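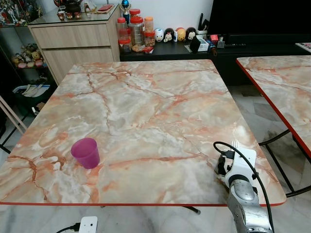
Kustudach饰面板厂参观记录

十月的一个星期四,我随Nombridge采购组去了Kustudach的饰面板厂。该厂主要生产三聚氰胺浸渍纸饰面板和后成型台面,供货对象以家具厂和折叠桌组装厂为主,Wannasri是其中较大的一家。参观从上午九点开始,到下午三点结束,中间有一次在样品间的讨论。以下按工序整理,个人关注点偏向石纹类产品,其他花色只作简单记录。

一、原纸与印刷

厂方不做原纸,外购钛白装饰原纸,卷筒到厂后先在恒温间平衡二十四小时再上机。印刷线为四色凹版,水性油墨。带队的是工艺主管Paloma Fitzsimmons,她先给我们看了石纹版的分色样:第一版铺灰白底色,第二版做云状过渡,第三版走锈橙和赭红色的脉线,第四版补细裂纹。脉线版的网穴最深,油墨转移量大,也最容易出现套印偏差。厂内控制套印误差的办法是在纸边印十字标,由在线相机读取后反馈到张力辊。

石纹比木纹难做的地方在于重复周期。木纹有方向性,周期短一些肉眼也不容易察觉;石纹的脉线一旦重复,整面铺开后很容易认出来。该厂版辊周长受设备限制,设计时只能把主脉的走向打散,让同一张桌面内尽量不出现两处相同的分叉。采购组里有人问能否改用数码印刷,答复是可以,但小批量才划算,目前只用于打样。

二、浸渍

浸渍线分两段。第一段浸脲醛树脂,第二段涂三聚氰胺树脂,两段之间有一组烘箱。控制指标为上胶量、挥发物含量和预固化度三项,每卷取样,取样位置为左、中、右三点。现场看到的记录表是手写的,随后录入系统,录入时间与取样时间有时相差半个班次。我认为这是该段最明显的管理缺口,已写进给Nombridge的反馈。

浸渍纸下线后裁切,用薄膜包好,竖放会卷边,因此一律平放。仓库温度控制较好,湿度偏高,除湿机有一台停机待修。厂方要求浸渍纸先进先出,货架标签按班次编号,我随手核对了几垛,编号与台账一致。

三、热压

热压车间噪声较大,讲解改在隔音间里进行。设备为单层短周期压机,上下钢板可更换,高光面用镜面钢板,哑光和同步纹另有专用钢板。高光石纹板对钢板状态非常敏感,钢板上有一处细小划痕,每张板都会带出来。厂方规定每压1000张停机检查钢板一次,遇到高光订单时由班长加检。

高光面的另一个问题是橘皮感。Fitzsimmons的解释是,橘皮主要来自基材表面密度不均,压力传递后在镜面上放大,树脂流动性不足时更明显。他们对高光订单单独指定基材批次,砂光目数也提高一级。现场把一张普通基材压的样板和一张指定基材压的样板并排放在斜光下,差别清楚,前者的灯管倒影边缘发虚。

四、裁板与封边

裁板用电子开料锯,台面类产品先粗裁,再上加工中心铣外形。方桌面的四角做小圆角,圆角半径由客户指定,半径太小时封边条容易在转角处发白。封边条有与板面同色和对比色两类,对比色以黑、红为主,用细条时对胶线的要求更高,浅色板面配深色或红色封边,胶线稍宽就能看出来。

该厂现有两种封边工艺:EVA热熔胶和PUR热熔胶。EVA成本低,换胶快,耐热和耐水较差,适合一般室内家具。PUR胶线细,耐水好,但胶缸清理麻烦,停机超过规定时间要整缸更换。餐桌和厨房用桌面,厂方建议一律用PUR。我同意这个建议。桌面上常年放杯子、倒热水、用湿布擦,封边处渗水后基材膨胀,返修基本不可能。

五、检验与测试

实验室面积不大,设备配置较全。当天正在做的项目有耐磨、耐污染、耐冷热循环和封边剥离。耐污染测试把咖啡、醋、红墨水等滴在样板上,盖玻璃皿静置,到时间后擦净,在固定光源下评级。高光石纹样板的评级都不差,但浅色区与脉线区应分开判定,深色脉线会遮掩残留,只看整体容易评高。这一点我向实验室人员提出后,他们表示现行作业指导书没有规定,会考虑增补。

划痕测试用金刚石针逐级加载。高光面的数据普遍低于哑光面,这是材料特性,采购时应在合同里写清楚测试方法和面别,免得供需双方拿不同的数据争论。光泽度每批抽5张,每张按对角线方向测点,记录最大值与最小值之差。

折叠桌组装不在厂内完成,但实验室有一台桌面静载架,用来验证桌面与钢制腿架连接处的握钉力。厂方把螺钉预埋孔的位置图交给组装厂,组装厂自行打孔的,Kustudach不承担握钉力责任。Wannasri的订单目前是厂内预打孔。

六、样品间讨论

午饭后在样品间坐了一个小时。陪同的商务经理Fitzgerald Delacroix介绍了起订量和交期:现有花色起订100张,新开版花色起订1000张,版辊费用另计,首单后版辊由厂方保管。样品间的石纹系列按底色由浅到深排列,灰白底带锈色脉的几款出货最多,纯灰款次之。Delacroix认为餐桌客户偏好暖色脉线,原因是与木色柜体容易搭配,我没有数据验证,只作记录。

讨论中争议较大的是色差。Tedside此前收到过两批同花色桌面,拼在一起时底色一冷一暖。厂方的说法是两批原纸供应商不同,白度有偏差。采购组要求今后同一项目锁定原纸批次,厂方接受,但要求提前下单。双方还约定每批留封样,封样装避光袋,由双方各存一份,对色时统一使用D65光源。

七、遗留问题

浸渍段记录录入滞后,需厂方给出整改时间。
耐污染评级分区判定,等实验室更新作业指导书。
PUR封边的耐水数据,现场只看到厂内测试,需补第三方报告。
高光面出货保护膜,厂方现用的膜在边角处有翘起,拆包时容易带入粉尘,建议换用黏度稍高的型号并先试贴一批。
仓库除湿机维修进度,下次到厂时复查。

厂区在工业区北侧,大巴进不去,要在路口下车步行。访客需穿防滑鞋,热压车间内不得拍照。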